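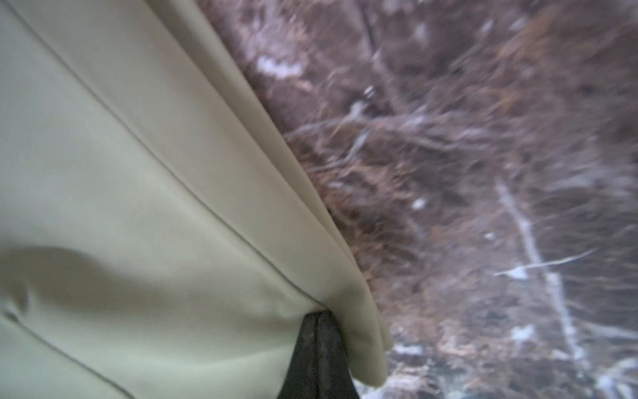 Community Help > Robots and Automation > Safe Working Practice

How do you write house rules for a gripper that handles cloth?

Posted by trovness_laundry_lead

Hello everyone, and thank you in advance for reading, because I know I tend to go on a bit. I look after a small linen service in Trovness and we are getting ready to have an arm do some of the picking up and turning of fabric pieces. I have been asked to write the rules that will hang on the wall next to it, and I'm a little stuck. Most of the written advice I can find is for boxes and hard parts, where you squeeze the thing and lift it. Cloth is another matter. You take it by a fold, there might be one layer in the grip or three, and the rest of it hangs wherever it likes.

What I would love to know is what other people have put in their rules. Do you set a limit on grip force, or on speed, or both? Do you say where on the piece it may be gripped? And how do you keep people from reaching in to straighten a corner (I do it myself with the folding machine, I'm ashamed to say)? We would be handling 300 pieces on a busy day, all sizes, some of them with quite delicate seams.

kokkonen_fan

Just put a fence around it. Ours has one and we never needed a page of rules.

millside_mender

Welcome! I'm so glad you're asking before it starts up and not after. We went through all this in July at the Julluson workroom, and our sheet is on its fourth version now, so please take what's useful and leave the rest.

A fence is a fine thing, and you may well need one, but it won't tell your people what to do when a hem gets caught. Start with the risk assessment for your whole setup, meaning the arm, the fingers and the cloth together, and let the rules come out of that. The arm's own paperwork can't know what you've bolted to the end of it. Finger tips that narrow to a point deserve their own line in the assessment, as they can poke a person as easily as they can slide under a fold.

For the gripping itself, our sheet says this:

Grip at a folded edge where you can, and keep the tips clear of the seam line.
Use the lowest force that holds the piece, and write the setting down with the fabric type.
Lift slowly until the cloth is hanging free, then go to normal speed.
Stop if any part of the piece is caught on whatever is underneath.
No hands near the cloth until the arm is stopped and the light says so.

That last one is the one we repeat the most. A hanging piece of fabric looks so harmless, and it's the easiest thing in the world to reach out and tug it. It can also hide the fingers completely, so you may not see where the pinch point is. We ended up moving the stop button to the side where people naturally stand, and that did more good than the sign.

On checks, we look the finger tips over for burrs every 200 picks, and at 2,000 they come off for a proper cleaning. Those are our own numbers, for our own cotton, so do try yours out on scrap first.

nollia_nights

Agree with most of the above. I would add one thing about the surface under the cloth. If it's anything rough or shaggy, or there are loose bits lying on it, the tips can pick those up along with the fabric and you get snags. We put "clear and smooth, or don't start" at the top of our rules. Also please date the sheet! We had two versions up at once for weeks and both had different force settings on them.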